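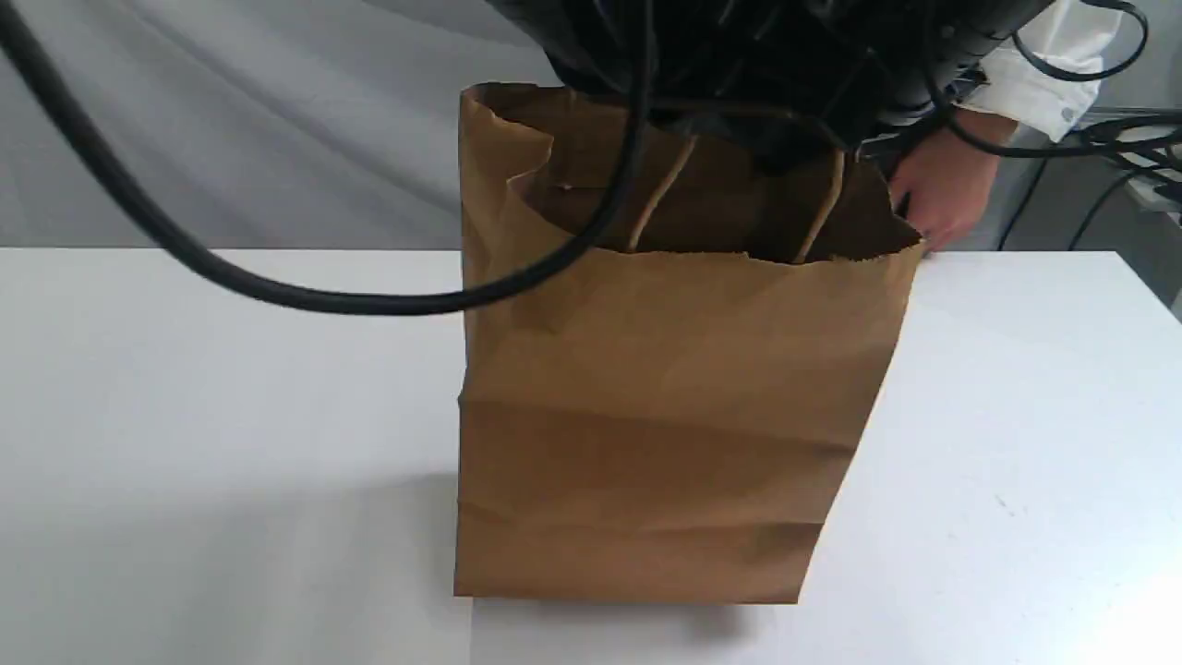
How do you store paper carrier bags so they don't take over the cupboard?

Fold them flat along the creases they came with, then stand them up in a row like files, all inside one bigger bag.

I got into this after we cleared the kitchen at our old place in May and I found nearly 100 of them stuffed behind the bin (oh dear!). I kept 38 and the rest went to the recycling.

First, open the bag right up, put your hand in and push out any crumpled bits round the top. Tip out the crumbs and old receipts. Tuck the handles down inside, push the side folds inwards and press it flat from the top down. The bottom should flip up along its own crease – don't force it the other way or it'll tear. Then fold the whole thing in half.

Mine are 18 to a holder, creases facing up, so I can pull one out without the lot coming with it. Big ones at the back, little gift ones at the front. Anything with a greasy patch goes on the compost, torn up small.

If a handle's coming loose, a dab of glue and a peg overnight usually sorts it.

Updated 6/1/18: I've started keeping a couple in the car too.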